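Luseck Opens Two-Arm Assembly Cell to Visitors at Etton Site

ETTON, 2022-04-25 – Luseck, a developer of small-parts handling equipment, will hold an open day at its Etton site for manufacturers, technical colleges and members of the public. The program consists of repeated demonstrations of the company's Eno two-arm cell, a walk through the test area, and a question period with the engineers who wrote the control software.

The Eno cell is a bench-scale system intended for work that one arm cannot do without a dedicated fixture. Two arms share a single rail and work toward each other over a common tabletop. One arm can hold a part while the other approaches it from the opposite side. The arrangement removes the need to machine a new clamp each time a part changes shape, a cost that weighs most heavily on shops running short batches.

During each demonstration the operator will load a task, place the parts on the table and start the cycle from a console beside the enclosure. Visitors will see the grippers handle light, brightly colored test pieces as well as small metal parts. The test pieces were chosen for their awkward outlines. A plain cube gives a gripper two flat faces to close on, and a routine that works on a cube says little about how it will perform on a rounded or stepped part.

Each session lasts 30 minutes. The first part covers single-arm pick and place. The second covers coordinated work, in which both arms operate in the same volume at the same time and the controller has to keep them clear of each other. Failed grasps will be left in the program. When one occurs, the operator will show the log entry on the console and explain what the controller does next.

"Most people who visit us have seen a video of an arm doing something once," said Amerley Alhassan, head of applications at Luseck. "We would like them to watch the same task run many times, with the parts put down a little differently each time. That is the condition our customers work under, and it is the condition we test for."

Luseck has run the current version of the coordinated routine through 2000 cycles in its own test program. Of these, 1657 were completed with no operator action. The remaining cycles were stopped either by the controller or by the operator and were reviewed individually. The most common cause was a part resting at an angle that left too little surface for the fingers. A printed summary of the test results, including the stop categories, will be available at the sign-in desk.

The software used in the demonstrations was developed under the Intarasuk project, an internal program that began with single-arm sorting and was later extended to two arms. Intarasuk handles motion planning, grasp selection and recovery after a missed pick. It does not require the user to write code for each new part. An operator guides the arms through the task, marks the points that matter, and adjusts speed and grip force from a menu. Engineers will demonstrate this setup procedure once per session, using a part selected by the audience from a tray.

Visitors from manufacturing firms may bring sample parts for discussion. Parts should fit in one hand and should be clean and free of oil and sharp burrs. Luseck staff will give an initial opinion on whether a part is suitable for two-arm handling but will not run customer parts in the cell on the day. Firms that want a trial can leave a sample together with a drawing – a dimensioned sketch is sufficient – and will receive a written reply.

Technical colleges may reserve a full session for a class. Instructors will receive the task files and the test summary in advance. The content assumes basic shop math and no earlier experience with robots.

Visitors must remain behind the marked line while the arms are powered. Photography is allowed in the demonstration area and is not allowed in the test area. Closed-toe shoes are required throughout the building. The route is level from the entrance to the demonstration area, and seating is provided at the back.

Admission is free. Places in each session are limited and are assigned in the order in which requests are received. Requests should state the number of visitors, the name of the firm or college if there is one, and whether sample parts will be brought. A second open day, with the same program and an added session on maintenance, is planned for August.

About Luseck

Luseck designs and builds handling cells for small-batch assembly, inspection and laboratory work. Its products include the Eno two-arm cell and related control software. Design, assembly and testing are carried out at Etton.

Media contact: Amerley Alhassan, Applications, Luseck, Etton

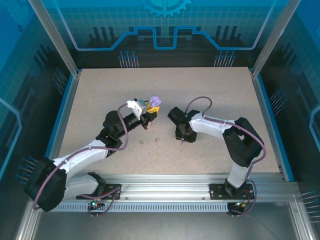 Requests for interviews and for access to the demonstration area ahead of the open day should be sent to the media contact.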